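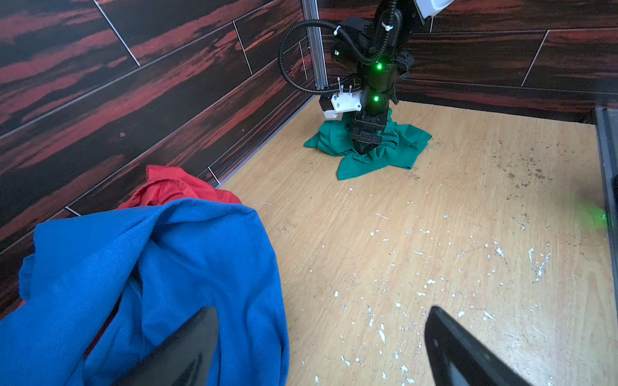
Why do clothes get wrinkles? Cotton is made of tiny threads, and the threads are made of even tinier fibers. Fold them, squash them, leave them — they bend and stay bent. A blue one heaped on a wood floor like this, creases going every wich way, has a lot of bends. See the slanty lines in the cloth? Called twill. Jeans have it too. Lines are from how the threads cross, over and under, one step over each row.

Try it at home! Two old cotton shirts. Hang one up. Scrunch the other in a ball on the floor. Wait 90 minutes. Now look — wich has more creases?

Getting them out: shake it hard, hang it up. Still wrinkly? A little water on the cloth helps the fibers let go and move, then they dry flat. Irons are hot so thats a grown-up job.

Red with blue in one pile? Sort before washing. New red stuff can leak color!

Ilídio Godinho, Nenthorpe Kids Pages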